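Halside Community Help — Toys and Learning Materials

Cleaning and storing wooden alphabet blocks
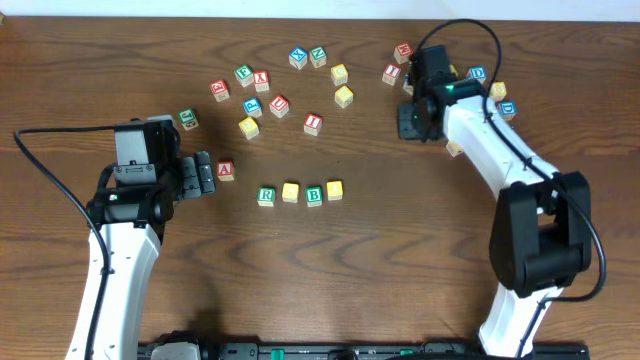 Posted by Heiðrún Baldursdóttir

Our reading room keeps wooden letter blocks for the Monday early literacy hour. Each is a small cube with a natural wood edge and a letter on a colored face. We wish to establish a written cleaning procedure. May the blocks be washed in water, and how should they be stored between sessions? Any advice on keeping the sets complete would also be welcome.

3 replies

Vilho Toivonen
Wooden blocks should not be soaked or placed in a dishwasher. Wipe each face with a cloth dampened in mild soapy water, wipe again with plain water, and dry at once with a towel. Leave the blocks spread out on a table overnight before they are put away — a closed box will hold any moisture that remains. Test one block first, as some printed colors will lift. For storage, a shallow tray with a lid is preferable to a deep bin. Our branch holds 327 blocks in trays, and staff check the letters against a printed list at the end of each session.

Gema
We use a cloth bag. It works fine.

Dalla
I agree with the advice above concerning water. Please note that alcohol wipes may dull a painted or varnished surface and should be tested in the same manner. Blocks with splinters or raised edges should be withdrawn until they have been sanded. With regard to missing letters, we mark the underside of every block with a small set number in pencil. Sets that have been mixed can then be sorted without difficulty.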